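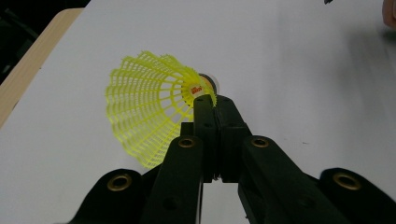

SLIDE 1. Title: Saying No to Things You Agreed To

Speaker: Jelle Willems
Slot: Tuesday, after lunch (lucky me)

Wait for the door to close. It takes longer than you think.

Good afternoon. I ran the Walimholm town badminton league for nine seasons. I agreed to run it for one. Today I'd like to talk about the eight seasons in between, and about how small obligations get bigger while you're looking at your phone.

Show of hands: who is doing something right now, unpaid, that they said yes to in a parking lot? Leave the pause. Somebody always laughs too hard.

SLIDE 2. How it starts

It started with a spreadsheet. The man before me handed it over and said it mostly ran itself. It had 176 rows and a tab called OLD DO NOT USE, which was the one everybody used.

I sorted column B. I did not sort the other columns. For most of one November, half of Walimholm turned up to play the wrong people at the wrong gym, and several of them told me they had never enjoyed the league so much.

(If they're quiet, skip the gym key story. If they're with you, tell it, but keep it under a minute. You have never kept it under a minute.)

SLIDE 3. The three sizes of yes

Small yes: you'll bring the shuttlecocks.
Medium yes: you'll be on the email list.
Large yes: you are the email list.

Point out that the steps look the same from the bottom. I went from small to large over one plate of potato salad. The plate was the good kind with the divider, so I had both hands busy and couldn't back away.

SLIDE 4. Why we don't quit

Pride, mainly. I told my wife the league would fall apart without me. She asked if that was a complaint or a boast, and I went out and cleaned the garage.

Also guilt. Nuvex, where I had my day job, gave its staff 2 paid days a year for community work. I used mine to re-string nets and came back to the office more tired than I left. My manager put it in the newsletter.

Drink water here.

SLIDE 5. Where the stuff goes 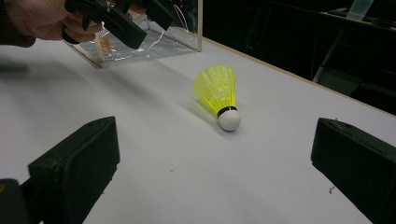
Clear box with light-wood edges, on the table.

Every obligation comes with a container. Mine came with a good many, and they moved into the spare room one at a time. I asked people at the Makris street fair what they were storing for a group they no longer liked. Answers included a popcorn machine, half a parade float and the minutes of a choir.

Ask the room the same question. Take two answers. Repeat them into the mic for the people in back.

SLIDE 6. How to hand it over

What worked for me, in the order I tried it:

Name an end date out loud, to a person who gossips.
Write down what you do. All of it, including the passwords. I got to a page and a half and was a little insulted.
Let the next person do it badly. My successor moved the whole league to an app called Nondel, and I hated it for one hundred percent of the first season. (Slide says 100%. Don't read it out twice.)
Stay away from opening night. I drove past. I'm told the car was recognized.

SLIDE 7. Questions

If there are none, ask yourself the one about whether I still play. I do, on the second court, and I lose to people who used to be afraid of my emails.

If anyone asks me to join the planning group for next year's talks, the answer is on the card in my left jacket pocket. Read the card. Sit down.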